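## 3. Data and Study Area

### 3.1 Listing records

The sample covers resale apartments and detached houses advertised in the municipality of Skavberg, a hillside town with a small harbor and two distinct residential zones. The upper zone, locally called Gasser after the ridge road, holds most of the detached stock. The lower zone, Zuris, consists mainly of apartment blocks within walking distance of the water. Listings were drawn from the Sultora portal, which carries the advertisements of every licensed broker in the municipality. 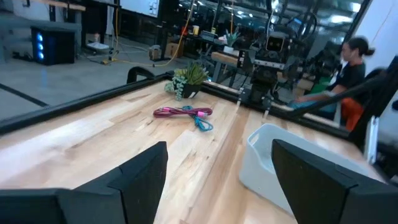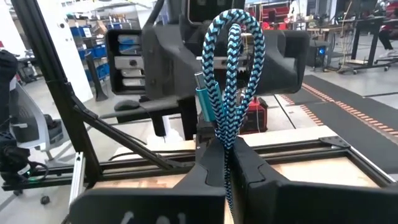 **Figure 3.** Two close views with black gripper fingers in the foreground: a light wooden tabletop with a black metal frame (first), and a folded blue-and-black braided cable (second).

Each record contains an asking price, a floor area, the number of bedrooms, the plot size where one exists, the year of construction, and the free text written by the broker. After removal of duplicates, 597 listings remained. A listing was treated as a duplicate when the floor area, the street, and the number of bedrooms matched those of another record, even if the asking price differed. In such cases the earliest record was kept, and the later price was stored separately as a revision. Revisions are not used in the main model but enter the robustness check in Section 5.

Listings without a stated floor area were dropped. We considered imputing the missing values from the number of bedrooms, but the relation between the two is weak for the detached houses in Gasser, where a three-bedroom house may have a basement apartment that some brokers count and others do not. New-build units sold off plan were also excluded. Their prices are set by the developer in blocks and carry little information on how a single attribute is valued.

### 3.2 Coding of view claims

The variable of main interest is the claim of a view. Brokers in Skavberg use a wide range of wording, from "sea glimpses" to "open panoramic views to the islands," and the wording is not regulated. We coded each text into one of four levels: no claim, partial view, full view, and panoramic view. A text was placed in the partial class if it limited the view in any way, for example by naming a single room or by using words such as "side" or "glimpse." The panoramic class required either the word itself or a named landmark in at least two directions.

Coding was done by hand by two readers working apart. Where they disagreed, the lower level was assigned. This rule biases the estimated premium for the upper classes slightly upward, as doubtful cases are moved out of them, and the reader should keep this in mind when comparing our coefficients with those obtained from automatic text classification.

A view claim is a statement by a seller's agent and need not match what can be seen from the property. For this reason a second variable was built from the municipal elevation model. For each address we computed the share of the horizon, in degrees, over which the water surface is visible from a point set at the height of the main living floor. Vegetation is not part of the elevation model. Some properties in Gasser stand behind mature pines, and for these the computed share is likely too high.

The main living floor was taken from the listing text. Where the text gave no floor, we used the ground floor for detached houses and the middle floor of the building for apartments. The second assumption is crude. In blocks of more than six floors it can shift the computed share a good deal, mostly along the first row of streets in Zuris, where the lower floors look onto the harbor sheds and the upper floors look over them.

### 3.3 Orientation and access

Orientation was coded from the text where stated and from the building footprint otherwise. For footprints, the orientation is that of the longest facade facing downhill. Eight compass sectors were used at first and later merged into four, as two of the sectors held too few detached houses to support separate estimates.

Access to the upper zone is by a single road with a gate at its lower end. The gate is open to traffic during the day and closed at night. Listings above it are nearly always advertised as being in a gated community, while those directly below it are not, though the houses on both sides were built in the same period and to similar plans. This gives a usable boundary. We define a narrow band of 40 meters on either side of the gate line and estimate the gate effect within the band as well as over the full sample. The band contains 15 detached houses – too few for firm inference, but enough to check that the sign of the full-sample estimate is not driven by houses far up the ridge.

Walking time to the harbor was measured along the footpath network and not along the road. The difference matters in Gasser, where a set of public stairs shortens the route on foot considerably. The stairs were closed for repair in March, during the collection period. We did not adjust the walking times for the closure, on the assumption that buyers treated it as temporary.

### 3.4 Limits of asking prices

All prices are asking prices. Sale prices are recorded by the land registry but are released only as averages by postal zone, and Skavberg has a single postal zone. The gap between asking and sale price is unlikely to be constant across classes. Sellers of properties with a strong view may set a high opening price and wait, in which case our estimates overstate what buyers pay for the view. The revision records offer a partial check. If the overstatement were large, price cuts should be deeper and more frequent in the panoramic class than elsewhere, and this is tested in Section 5.

Time on market is known only for listings that were withdrawn before collection ended. For the remainder it is censored at the closing date and treated as such in the duration model. Withdrawal itself has no recorded cause. A withdrawn listing may have been sold, moved to another broker, or taken back by the owner, and the portal data do not separate these cases.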